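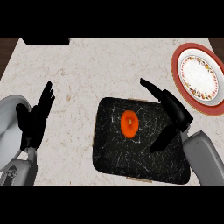 A dark cutting board on a pale marble counter.

In Defense of the Ugly Kitchen
By Bindu Lobo, 7/21/21

My sister-in-law has redone her kitchen, and I have been asked three separate times what I think of it. I think it is beautiful. I also think I would starve in there, too scared of leaving a ring on something to make myself a sandwich.

Stone comes with a pamphlet. Hers is six pages long and forbids lemons. It has a section on vinegar that reads like a travel advisory. She bought a bottle of Guletti sealer for $67, to be applied every August, and she spoke of it the way people speak of a vet's bill.

I grew up in Dolletdale in a house with a yellow counter. There was a burn on it the shape of a flatiron, left by whoever lived there before us, and my mother put the toaster over it and got on with her life. We rolled dough on that counter. My brother took apart a carburetor on it. When we sold the place the buyers tore it out within a week, and I can't say I blame them, but I noticed that their new one had a bowl of green apples on it in the listing photos when they sold in turn, and that the apples looked like the only food it had ever met.

Somewhere along the line the kitchen stopped being the back of the house and became the front of it. We knocked down the wall so guests could watch us cook, and then found that a room on display can't have a dish rack. So the dish rack went under the sink, the toaster went into a little garage of its own, and people with real money put in a second kitchen behind the first — a smaller, plainer one, where the frying happens. I have been in one of these. It had a vinyl floor and a radio. Everybody was standing in it.

Gwenaël Rolland, who fits kitchens in Bech and has fitted 100 of them by his own count, told me his clients ask what will look new the longest. Only the older ones ask where the garbage goes.

My own counter is brown laminate with a knife scar by the stove. I am told it lowers the value of the house. Fine. I'm having soup.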